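Rack aberto Cadstead 800 — bancada, laboratório e salas pequenas

Quem já montou equipamento de rede dentro de um armário fechado sabe o que é trabalhar com o braço enfiado até o cotovelo e a lanterna na boca. O Cadstead 800 é um rack aberto, de colunas pretas perfuradas, e foi pensado para quem mexe nas coisas toda semana: troca um switch, puxa um cabo, tira uma unidade para limpar e põe de volta antes do almoço. Gostamos muito dele. Temos um na nossa própria oficina em Salinas e ele já passou por tanta montagem e desmontagem que perdemos a conta (os parafusos da primeira leva ainda estão em uso!).

As colunas têm furação quadrada de cima a baixo, para porca-gaiola. Dá para subir ou descer um equipamento sem furar nada, e quando sobra um vão entre duas unidades ele pode ficar livre para a mão entrar. Nós deixamos sempre um vão largo na parte de baixo. É ali que passam os cabos que ainda não têm lugar definido, e é ali que a gente acaba encaixando o equipamento novo quando chega.

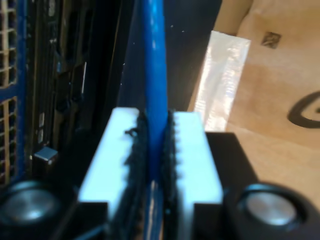 O modelo 800 sai em duas alturas, 12U e 32U. A de 12U vai bem em cima de uma bancada firme e é a que recomendamos para curso, laboratório e assistência técnica. A de 32U vai no chão e pede fixação, de preferência na parede e no piso. Quem for usar equipamento fundo deve medir antes, contando também a curva do cabo atrás. Parece bobagem, mas é a medida que mais gente esquece, e um cabo dobrado no canto vivo dá dor de cabeça depois.

Sobre a ordem de montagem, cada um tem a sua. A nossa é switch no alto, com as portas viradas para a frente, e as unidades com baias logo abaixo. O que pesa fica na base. Cabo azul de rede por um lado, alimentação pelo outro, e nada de apertar abraçadeira antes de tudo estar ligado e testado. Velcro funciona melhor enquanto a montagem ainda está mudando — e ela sempre muda mais do que se imagina.

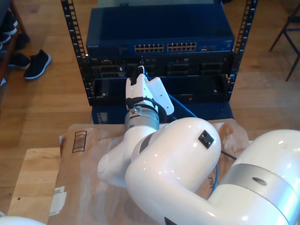 Switch azul no alto do rack, unidade preta com baias logo abaixo e vão aberto com cabo de rede azul.

O que vem na caixa
Duas colunas perfuradas, base, travessas, jogo de porcas-gaiola com parafusos e uma chave para as porcas. O manual está em português, com desenhos grandes.

O que não vem
Switch, cabos, bandejas e réguas de energia. As bandejas Otell servem nas duas alturas e ficam na página de acessórios, junto com os passa-cabos Dovow, que são simples e muito bons.

Montagem
Uma pessoa monta o 12U sozinha, em 11 passos. Para o 32U, chame alguém para segurar a segunda coluna. Comece com os parafusos frouxos, confira o esquadro e só então aperte. Chunhua Tan, da nossa assistência, sugere forrar a bancada com papel kraft antes de começar, para não riscar o tampo nem perder parafuso pequeno. Adotamos a ideia e não largamos mais.

Prazo e entrega
O 12U está em estoque. A próxima leva do 32U chega em fevereiro e já aceita reserva. Para retirar na oficina, avise pelo formulário de contato e traga um carro com o banco traseiro rebatido.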